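Apr 20, 2023

**Notice regarding an unplanned contact event at the weighing station**

Readers who follow the Pusby project will know that this blog reports faults with the same care as results. The following account concerns a fault that occurred during a block of 100 weighing trials. No person was injured, and the arm was not damaged.

The task is simple. The arm picks up a small wooden cube, places it on a pocket scale, waits for the reading, and returns it to the cloth. During the second half of the block, the arm started its descent toward the scale from a height lower than the one programmed. The closed fingers pressed on the weighing plate, and the scale was pushed sideways across the cloth. The arm did not enter a protective stop. Senyo Amegashie, who was supervising, used the emergency stop, and the session was suspended.

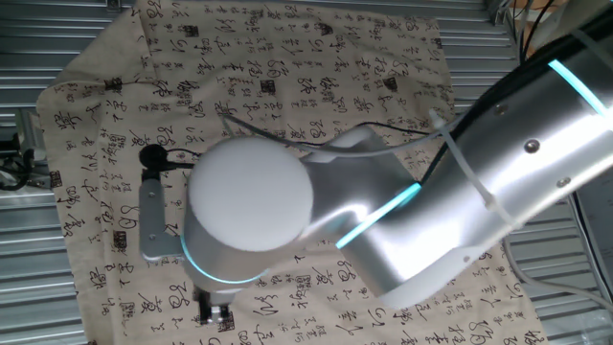
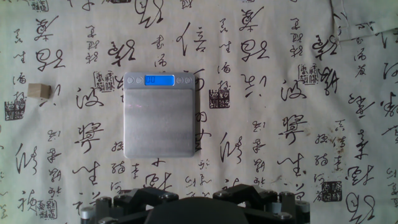
A review of the log identified two causes. First, the height offset for the work surface had been measured in February, before the printed cloth was laid over the metal slats. A fold in the fabric can raise an object enough to matter when the clearance is small. Second, the contact force limit had been left at the value used for an earlier task, in which firm pressing was required. The log shows a peak of 322 in the controller's raw force units, well under that limit. The controller therefore behaved as it had been instructed to behave, and the responsibility for the setting is mine.

The following measures are now in effect:

- The surface height is measured again whenever the cloth is moved or replaced.
- The force limit is stored with each task file and must be confirmed before the first motion.
- The final part of every descent is performed at reduced speed.
- The scale is checked against a reference weight at the start and end of each block.

All readings taken after the contact have been removed from the Nevitz data set. Earlier readings are being compared with the log and will be kept where the two agree. A revised task file will be posted on the project page when that comparison is complete. Until then, the weighing task should not be run without a supervisor within reach of the emergency stop.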